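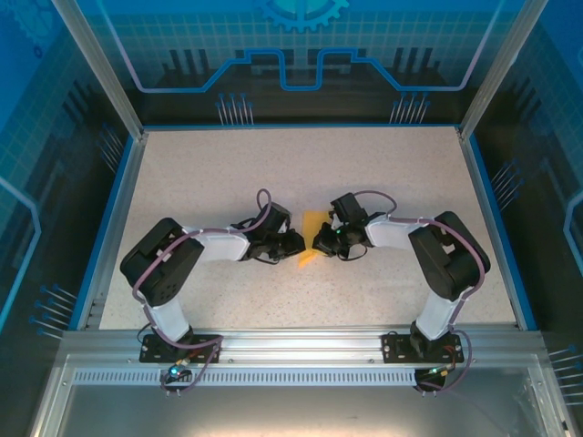

Section 1. Before you sign anything off

Osholm shared workshop, walk-through checklist with comments
September 8, 2021

Mark each item P (pass), F (fail) or N/A. The comments are mine from this round and they stay on the sheet, whether the property manager likes the tone or not. "Looks fine" is not an entry. The March sheet had "looks fine" written beside items that plainly hadn't been looked at, including one on a floor the lift wasn't reaching that week.

Bring a torch, a tape measure, a plug-in outlet tester and last round's sheet.

Section 2. Exits and walkways

2.1 Main exit opens fully from the inside without a key. P
Comment: Opens, but it drags. I'd like to know how a door that was "rehung and adjusted" still scrapes an arc in the lino. Pass for now.

2.2 Rear exit clear on both sides. F
Comment: Clear on the inside. On the outside there was a pallet of flattened cartons leaning against the door. I was told it had only just been put there. I was told the same in March, and the cartons had weathered to the colour of the wall.

2.3 Walkways clear and marked. P
Comment: Tape is lifting near the sink. Somebody will catch a toe on it. Replace it, don't press it down again with a boot.

2.4 Exit signs lit. P
Comment: All lit on mains power. Whether they stay lit without mains is a different question, see 3.4.

2.5 Stairs: handrail firm, nosings intact. F
Comment: Handrail moves at the lower bracket. The screws have been put back into the same chewed-out holes. Needs a proper plug and a longer screw, or a new bracket position.

Section 3. Fire

3.1 Extinguishers in place, on hooks, at the marked spots. F
Comment: 2 are off their hooks. One is propping the storeroom door, which fails it twice as far as I'm concerned.

3.2 Extinguisher tags current. P
Comment: Tags are punched. I have my doubts about a tag that's punched when the bracket behind it is thick with undisturbed dust, but a tag is what the item asks for. I've asked Jullent for the service record and will believe it when it arrives.

3.3 Fire blanket in kitchenette. P
Comment: Present. Hung directly over the cooktop, so you'd have to reach through the fire to get it. Move it beside the door.

3.4 Emergency lights tested on battery. F
Comment: Nothing in the log to show a discharge test. Pressing the button and seeing a flicker doesn't count. The new fittings are Dellura units and the brochure makes a number of promises about self-testing. Fine, then there should be a printout. There isn't one.

3.5 No storage within the clear zone under sprinkler heads. F
Comment: Top shelf in the storeroom again. Foam offcuts, stacked high. Take the top shelf out altogether and the argument is over.

Section 4. Electrical

4.1 Leads and plugs free of damage. F
Comment: One extension lead has cloth tape over a nick in the sheath. Tape isn't a repair. I cut the plug off so it couldn't wander back into use. Complaints can be sent to me.

4.2 No power boards plugged into power boards. F
Comment: Under the office desk. It was explained that the load is "only chargers". It's always only chargers.

4.3 Test tags in date. N/A
Comment: Can't be marked. Half the tags are sun-faded and can't be read. Use an indoor pen, or a printed tag, and we'll look at it again.

4.4 Switchboard closed, labelled, clear in front. P
Comment: Labels are better than they were. "Misc" is not a circuit, though, and there are still circuits called that.

4.5 Safety switches tripped by push button. P
Comment: Done with everyone warned first. All tripped and all reset.

Section 5. Benches, shelving and storage

5.1 Shelving fixed to the wall. P
Comment: Fixed. The rating plate on the long bay says 100 kg a shelf. I'd take that more seriously if the shelf weren't already bowed under paint tins. Spread the load and measure the bow next round.

5.2 Heavy items below shoulder height. F
Comment: Bench vice on the top shelf. Why?

5.3 Chemicals labelled and in a closed cabinet. F
Comment: Cabinet is closed. Inside is a cordial bottle with something clear in it and no label. It has gone to the disposal bin. I didn't sniff it and neither should anyone else.

5.4 Safety data sheets on hand. P
Comment: The folder exists. The oldest sheet in it is from 2000 and covers a thinner we no longer buy. Clear it out.

5.5 Bench edges and tops sound. P
Comment: No splinters, no lifted edges. Leave the tops clear at close of day.

Section 6. First aid and amenities

6.1 First aid kit stocked to the list. F
Comment: Plenty of triangular bandages, no burn gel, hardly any plain strips. That's the usual pattern. Whoever refills it is refilling the things that don't get used.

6.2 Eyewash reachable and in date. P
Comment: In date. Run it anyway.

6.3 Hot water at sink not scalding. P
Comment: Comfortable after letting it run for 30 seconds.

6.4 Floor around sink dry and sound. F
Comment: Damp patch by the skirting. The Peñalver plumbing invoice says the leak was fixed. The skirting says otherwise.

Section 7. Follow-up

Rear exit and storeroom door: fix today.
Handrail, power boards, first aid refill: before the next booked session.
Battery test of emergency lights: book it and send me the printout. A verbal assurance won't change the F.
Sink leak: send Peñalver back, at their cost if we can manage it.

Items closed off by email will be looked at in person before the mark is changed.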